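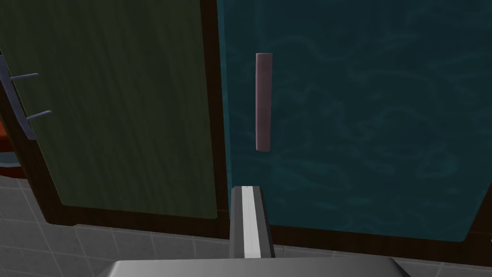
So we finally got our robot at the Zarero furniture warehouse, and I promised I'd write up how it's going for everyone on the other shifts who keeps asking!

Quick background if you missed the March meeting. We store 2000 cabinets and wardrobes at a time, and every one gets its doors opened and closed before it ships. Until now that was done by hand, bending and reaching all day long (my shoulder has opinions about this). The new arm comes from Mirex, and before it touched any real stock they had it practice on simulated cabinets, with all kinds of door colors and handles. It got through 1059 of those practice runs before they let it near our floor.

Now it handles the plain door checks on line 3, which came to 384 cabinets in its first stretch. We still do the hinges, the scratches and anything with glass. Femke Van Leeuwen, our shift lead, moved two people from door checks over to repairs, and both of them get the repair pay rate, which I was very glad to see in writing.

Is it all great? Well, no. It's slow with slim handles, and somebody has to stay close enough to hit pause, so that person can't wander off to help with packing like we used to. The breaks also feel different when you're tied to a machine's schedule. Femke says she wants to hear about that stuff, so please tell her and don't just grumble to me at the coffee machine!

Training for the pause station starts at 7:30 in the morning, and the sign-up sheet is by the lockers. Bring your safety shoes.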